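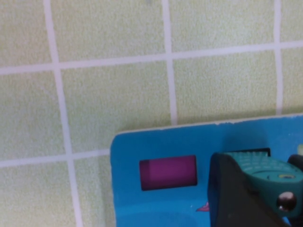

Figure 2. Pale green ceramic wall tiles with light grout lines and a blue panel set against the lower part of the tiling.

3.2 Wall surfaces and moisture in shared wash rooms

The second part of the survey dealt with wall finishes. Tenants in the Lillen and Urrutia buildings had complained of musty smells in the shared wash rooms for several winters, and the management office had answered most of these complaints by repainting. We wanted to know whether the choice of finish made any difference to how tenants cleaned the rooms, how long cleaning took, and how the rooms were rated afterward.

Wash rooms in the two buildings fall into two groups. The older rooms have glazed ceramic tile to shoulder height or above, with cement grout (Figure 2 gives an impression of this kind of finish). The newer rooms have painted plaster with a short tiled strip behind the sinks. A few rooms had been changed so often that they could not be placed in either group, and we left them out. Room size, number of sinks and type of window were noted for every room, using the sheet described in Section 2.

We sent a questionnaire to all households with access to a wash room and received 167 usable replies. Replies were counted as usable if the respondent had named the room and had answered the questions on cleaning and on smell. Macarena Fuentealba and Tadeo Rivadeneira entered the replies separately and compared their files. Where they disagreed on how to code a written comment, Elba Acuña made the final decision.

Cleaning habits differed more than we had expected. Households using tiled rooms said they wiped the walls as part of ordinary cleaning. Households using plastered rooms mostly said that they did not touch the walls at all, either from fear of marking the paint or from a belief that painted walls do not need washing. Several added that they had been told by earlier tenants to leave the paint alone. We found no written rule to this effect in either building.

Grout was the main source of complaint in the tiled rooms. Respondents described it as gray, stained or "never really clean," and the comments were much the same on every floor. The tiles themselves were rarely mentioned. When they were, it was usually for their color, which older tenants tended to like and younger ones did not. One respondent wrote that the green reminded her of a school kitchen – she did not say whether this was a good thing. Color was not one of our questions, and we draw nothing from these remarks beyond the fact that people noticed it.

Smell was rated on a five-point scale. Ratings in the tiled rooms were slightly better than in the plastered rooms, but the difference became small once windows were taken into account. Most of the tiled rooms face the courtyard and have a window that opens fully. Most of the plastered rooms have a narrow top-hung window or a vent. When we compared only rooms with a full window, the two finishes were rated almost alike. We therefore cannot say that tile by itself leads to a fresher room.

Moisture readings were taken by Uriel Cabral with a handheld meter at fixed heights on each wall. Each room was visited in the early morning, before the first use, and again in the evening. Outer walls gave higher readings than inner walls in both groups. Surface readings on glazed tile are hard to compare with readings on plaster, as the glaze takes up very little water, and for this reason we took the tiled-room readings at the grout. Even so, the two sets should be read side by side and not added together. One set of evening readings from a Tuesday had to be thrown out after the meter was found to have a weak battery, and the visit was repeated the following week.

We also looked at drying time. A measured amount of water was sprayed on a marked patch of wall, and the patch was checked at regular intervals for up to 20 minutes. Tile faces dried first in every room where both surfaces could be tested together. Grout took longer, and old grout with open pores took longest. Plaster with a recent coat of washable paint behaved more like tile than we had assumed. Plaster with worn paint did not, and in some rooms the patch could still be felt by hand at the last check.

Two limits of this part of the work should be kept in mind. The first is that finish, window type and age of the room go together in these buildings, so their effects are hard to pull apart. The second is that all cleaning data come from what people told us. Emiliano Gallardo suggested a cleaning diary as a check on the questionnaire, and a short version was tried on one floor of the Urrutia building in July, but too few households kept it up for the results to be used.

The management office has since asked whether regrouting would be a cheaper answer than repainting. Our data do not include costs. They do show that tenants in tiled rooms complain about the joints far more than about the tiles, and that worn paint and worn grout were the slowest surfaces to dry. Any repair plan for the outer walls would also need to deal with the windows, which are discussed in Section 3.3.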